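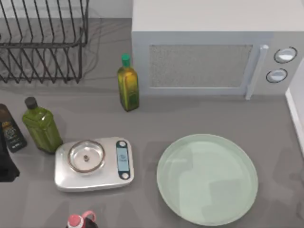 The December patch for Sorkemitz removed the interaction prompts from Drikesberg, and after 20 hours on the revised map I think the change is correct but unevenly applied. Before the patch, any object you could use showed a small white hand when you came within two meters. Now the object has to signal its use by shape alone. For domestic objects this is mostly fine. A white microwave with a vertical door handle and two round dials, one above the other, needs no hand icon. The handle pulls, the dials turn, and a player who has never opened the tutorial will try both. Industrial objects are a different matter, and Drikesberg is mostly industrial.

The pump house is the worst case. It has three kinds of valve wheel sharing one mesh. The first kind can be turned, the second is scenery, and the third can be turned only after power is restored to the east block. Under the old system the hand icon sorted them out. Under the new one you hold the use key on every wheel in the room and wait for something to happen. My first run through took eight minutes, most of it spent on scenery.

The fix is not difficult. The Luik district, which shipped in the same patch, already has one. Usable doors in Luik have wear around the latch, and the fixed ones are clean. The difference is small, but it is consistent across the whole district, and by the second street I had stopped noticing that I was reading it. I assume Luik was built by a different group or at a later date. Either way, the pump house should borrow the idea.

Input timing also changed. Holding the use key used to start the action at once. There is now a short delay, presumably so that brushing past an object does not trigger it. I measured it by recording at a fixed frame rate and stepping through the capture, and got the same result on each attempt: 5 frames between key down and the first frame of animation. That is acceptable on a door. On a ladder, with someone shooting at you, it feels like a dropped input.

Aurelio Ibarra, who I usually play with, disagrees with me on the ladders. His position is that the delay stops accidental grabs on the crane platform, where the old behavior killed him often. I accept that it does. I would still exempt ladders and tune the crane separately – the grab volume there is too large, and the delay is covering for it.
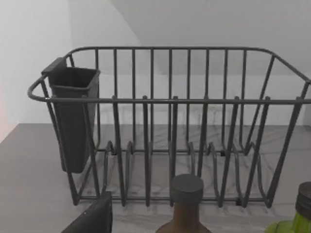
Settings worth changing

If you are coming back for this patch, set Use Mode to Toggle. The delay still applies, but you no longer have to hold the key through the long valve animation. Turn off Soft Focus as well. It pulls the camera toward the nearest usable object, and in the pump house it also pulls toward scenery wheels, so it cannot be trusted as a hint.

Melleck, the snow map, still has its prompts. The patch notes do not say whether it will lose them. I would leave them in until somebody has gone over the generator room, where half of the switches are behind pipes.

Home Posts Maps Settings Guides About RSS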